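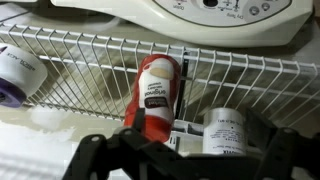
The Tundix shelf kit is a set of parts and files for people building a small tidying arm at home or in a shared workshop. It is sold without an arm. You supply the arm, the gripper and the power supply, and the kit gives you the mounting plate, the wrist bracket for a small camera, the wiring loom and the control board. We worked out the bracket angle over a washer and dryer with a white wire shelf behind them, using bathroom and laundry items. A red and white deodorant with a rounded top and a white cylindrical bottle make a fair pair to start on, as one has a shaped outline and the other is plain. The wires of the shelf throw shadow lines on the surface behind, and the camera settings supplied with the kit are meant for that kind of background.

What is in the box

Mounting plate, steel, drilled for the common bolt patterns
Wrist bracket, printed, black, with four screws
Wiring loom, 900 mm, with strain relief at both ends
Control board, Zein type, with screw terminals
Printed setting-up sheet and a card of sticky labels

Part number 1037 is the full kit. Part number 2334 is the bracket and loom only, for builders who already have a Zein board from one of our earlier kits. The bracket is the same in both.

Fitting

Bolt the plate down before you attach anything to it. It needs a solid base that doesn't flex when you lean on it. A workbench or a heavy trolley is suitable. We don't recommend fixing it to a washing machine or to any other appliance that moves when it runs.

Run the loom along the outside of the arm and leave a loose loop at each joint. Move the arm by hand through its full reach, with the power off, and watch the loop at the elbow. If it pulls tight, let out more cable from the base end. The camera lead goes in last and should be clipped to the bracket, never taped to the gripper fingers.
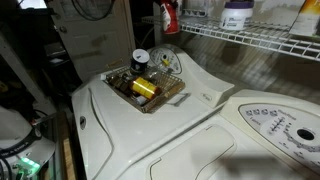 Zalletti
Designer and builder, Gritstead shared workshop

I drew the first bracket for my own use and have changed it several times. The current one sits further back than the old one, so the fingers take up the bottom of the camera view and the items stand above them. If you are moving over from the old bracket you will need to set the camera offset again. The steps are on the back of the sheet.

A wire basket is a harder test than a shelf. Things lie at angles and against one another, and a bright cylinder on its side among dark bottles is a different job from a tub standing up on its own. Start with items upright and well apart. Go on to a basket when the arm picks those up reliably, and take the gripper speed down to 50 per cent for it. Thin wire handles can catch on the fingers, so set the approach height to clear them.

Keep the lighting the same while you set up. A dim utility room can be used, but put the lamp where it will stay and leave it there. If you move it, run the exposure step again.

The board has one input for a stop switch. Please fit one. It should be a latching type, within reach of wherever you stand, and you should test it each time you power up.

Files for the bracket and plate come with the kit, and you may alter them for your own build. Spare brackets, screws and looms are sold separately. Kits are packed by hand at Gritstead and the next batch will be ready in July.

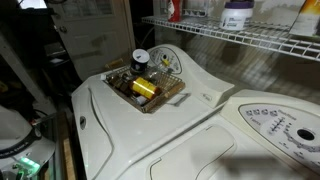 Can I run the kit from the same power supply as the arm?

Use a separate supply for the control board. The motors pull the voltage down when they start, and this can reset the board in the middle of a movement. Join the two grounds at the terminal marked on the sheet and keep the motor cables away from the camera lead.

Returns are accepted on unused kits in the original box. Boards that have been wired up can be sent back for checking, with a note of the supply used and the fault seen.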